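Notes for anyone running two arms on laundry – the software side, mostly

I keep getting the same handful of questions about folding with two arms at a bench, so I'm putting my answers in one place. These are workshop tips, nothing grand. I write the planner and most of the vision code on our setup, Sajib Wickramasinghe looks after the motor side and the cables, and between us we've made every mistake on this page at least once (some of them before breakfast).

**Give the finished pile a fixed home.** Ours goes in the back left corner, always, and the basket goes back right. The planner then has a keep-out box over each one and never has to work out whether a lump of cloth is waiting, in progress or done. I tried being clever about this for a whole month with a little classifier that labeled every garment on the mat, and it kept wanting to refold the folded stuff! A box in a config file does the job better.

**Keep the middle for one garment only.** Feed one thing at a time and let the rest sit in the basket until its turn. 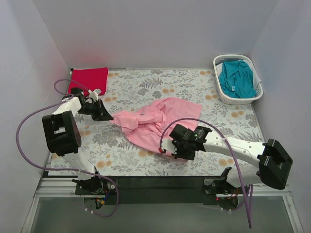
**Use a patterned mat, but teach the software about it.** Everyone tells you to buy plain gray. I like a pattern, because the depth matching has something to hang on to in the bare areas, and it's nicer to look at all day. The catch is that flowers can get picked up as scraps of cloth. So I save a picture of the mat with nothing on it, subtract that first, and only then run the segmentation. Take a fresh one whenever the mat shifts, even by a finger's width. We use Osico for the masks, and it has a "background" slot that I ignored for far too long.

**Don't trust the first corner it finds.** On a crumpled T-shirt half the corners are just folds pointing at you. My rule is 4 candidates, scored, and the top one has to win on 2 views in a row before either gripper goes down. It costs a moment, but it has saved me so many bad grabs. If no candidate wins, lift the highest point a little, let go, and look again. Dumb, and it works more often than the smart recovery I wrote.

**Tags are your friends.** A care label is small, pale and sewn in a place you can guess, so if the camera finds one you've got a decent hint about which part of the shirt you're looking at. A hint, mind you – labels flip over and stick out through a neckline all the time, so I let it nudge the score and never decide it.

**Plan both arms together.** This was the big one for me. I started with two separate planners and a rule that the left arm always goes first, and they'd sit there waiting on each other like people at a narrow door. Now it's one plan in Lekari with both wrists in it, and the space between the grippers is just another thing to check. Slow the last bit of the approach way down, too. Cloth moves if you rush at it.

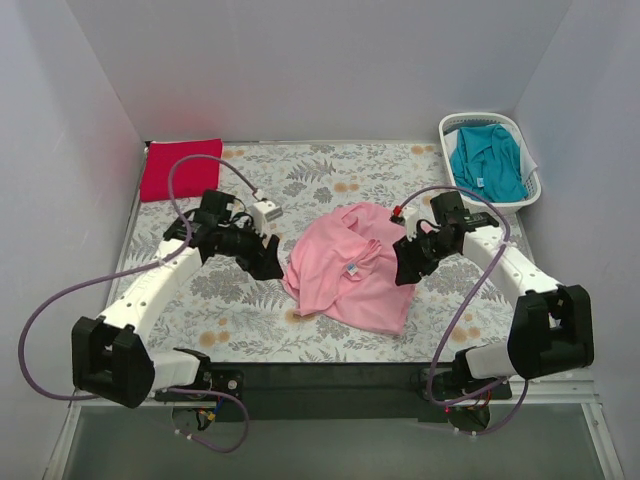 **Put the cables in the model.** Not the exact shape, you'll go mad. I hang a fat capsule where each loop likes to swing and tell the planner to stay out of it. Sajib laughed at my capsules until I took them out for an afternoon.

**Log everything, name it sensibly.** I'm at 2,241 saved runs now and the early ones are called things like "test_new_final", so good luck to me. Garment, color, start pose, result. That's enough. When I finally sorted the failures, 49 of them came from one bad hand-eye calibration, and I'd been blaming the grasp scoring the whole time.

**Calibrate before coffee.** I borrowed the Pullthorpe checkerboard routine and run it first thing, then again after anybody leans on the rail. Gál has a fancier version that does it during a run, and I'll get to it once I've fixed the sleeves. Sleeves are still a mess – if yours tuck under without leaving a lump, please send me your waypoints.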